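Call for participants: Mahuika student manipulation project

Parkarbridge Robotics Club is seeking secondary and first-year tertiary students for the next round of Mahuika, a simulation-based project in robot reaching, grasping and placing. The round opens in May and runs for one school term. Places are open to club members and to students from other schools and colleges.

About the project

Mahuika participants write and test control programs for a simulated arm with a two-finger gripper. All development is done in Skestix, the club's simulation package, which renders furnished rooms from a viewpoint fixed just behind the gripper. Participants work from the rendered view and from joint position data. No depth data is supplied in the first half of the term.

The current task set is domestic. A program is given a starting pose and a written instruction naming a target in the room. It must move the gripper to the target without striking walls, furniture or fittings, and stop in a pose from which a grasp could be attempted. Upright targets such as a coat rack are included because a narrow pole leaves the fingers little tolerance on approach, and because the pegs need to be treated as obstacles in their own right.

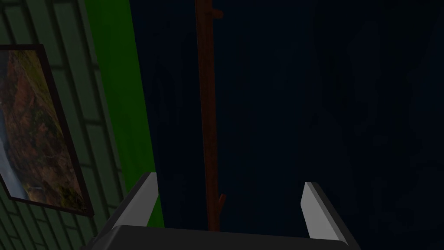

Runs are scored on final position error, final orientation error, path length and number of contacts. A run that makes contact with a wall scores zero for path length but is still marked on the other measures. Time is recorded and used only to separate tied entries.

What participants will do

In the first weeks, teams of two or three complete four set exercises covering coordinate frames, inverse kinematics, gripper opening and basic collision checking. Each exercise is submitted through the club server and returned with comments.

From the middle of the term, teams move to open tasks. Each team is allocated 500 simulated runs a week on the club machines. Unused runs do not carry over. Teams with their own hardware may run Skestix locally without limit, but only runs made on the club machines count towards the final ranking.

Part of the open work concerns localisation. Room layouts are changed between runs, and a program cannot assume that the target is in view at the start. Teams are expected to make use of fixed features, such as the join between two walls or the edge of a hung picture, to estimate where the gripper is before it moves. Repeating brickwork viewed at a steep angle has caused a high rate of false matches in earlier rounds, and teams should allow time for it.
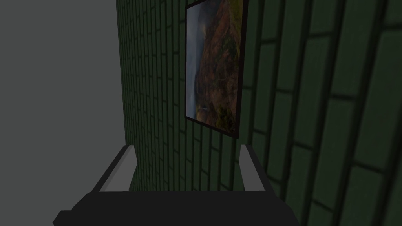 Simulated view from behind the open gripper, with the brick wall and framed landscape.

The final assessment is a set of 2,000 runs on layouts that teams have not seen. Logs are released to all teams afterwards.

Who should apply

Applicants should be in Year 10 or above, or in the first year of a certificate, diploma or degree. We require:

Working knowledge of Python, including functions, lists and reading from files.
Trigonometry to Year 10 level. Vectors and matrices are taught in the project.
Access to a computer that can run a current web browser. A graphics card is not needed.
Availability for one session a week, 4.30 pm to 6.30 pm, in person or online.

Experience with robots is not required. Applicants who have used version control before should say so on the form, as we try to place at least one such person in each team.

Student lab assistant (paid, casual)

One casual position is available alongside the project. The assistant maintains the run queue, checks submitted programs for errors that would stall the server, and helps teams read their logs. The work is three hours a week during term, including the weekly session. Applicants must be at least 18 and have completed either a previous round of Mahuika or an equivalent course in programming. The assistant may not compete in the same round.

Costs and equipment

There is no entry fee. Teams reaching the final may apply for up to $600 towards travel to Parkarbridge. Teams that place in the top three are offered time on the Grovard arm, the club's physical bench unit, during the term break. Programs will need changes before they can be used on the bench unit, and a safety induction is compulsory.

How to apply

Complete the participant form on the club website and attach a short code sample of your own work. Any program of up to 200 lines is acceptable, and it need not relate to robotics. Include a statement of no more than 1,000 characters describing one fault you found in a program and how you traced it.

Applicants under 18 need a signed consent form from a parent or guardian. Existing teams may apply together by entering the same team name on each form. Individual applicants will be placed in a team before the first session.

Applications for the assistant position use the separate staff form and require one referee. Applications for both close at 5 pm on the last day of April.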